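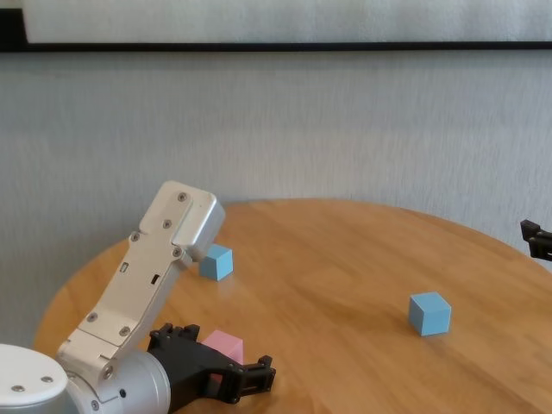

## Room check – round table and surroundings

Skutcombe, room 2, ground floor
Sunday, January 14, 2024
Form 151, general furniture and surfaces

**Table**

- [x] Top surface: wood, straight grain visible. No splinters felt on a hand pass. OK.
- [x] Edge: smooth all the way along the accessible side. OK.
- [x] Stability: no rocking under hand pressure at four points.
- [ ] Underside fixings: one bolt turned by hand. Tighten and recheck. See Gideck sheet 64 for the torque value.
- [x] Finish: not tacky. Last oiled in June per the Moura log.

**Wall behind table**

- [x] Pale gray textured covering. No lifting at the seams.
- [x] Black horizontal strip: secure, no sharp ends.
- [ ] Clearance, table to wall: far rim sits too close to the covering. Risk of rubbing when the table is leaned on. Move it out by the width of a hand.
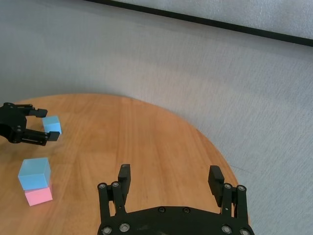 The clearance item was also open on the previous form. Floor marks would help – tape is acceptable, paint is not. If the table is moved for cleaning, return it to the marks before the room is used again.

**Floor and access**

- [x] Walkway to door free of trip hazards.
- [x] Cables secured along the baseboard.
- [ ] Door closer: slow on the last few inches. Reported to Witent, ticket 149.

**Result**

Pass with three open items. Table may stay in use, light loads only, until the underside bolt is tightened. No sitting or standing on the top.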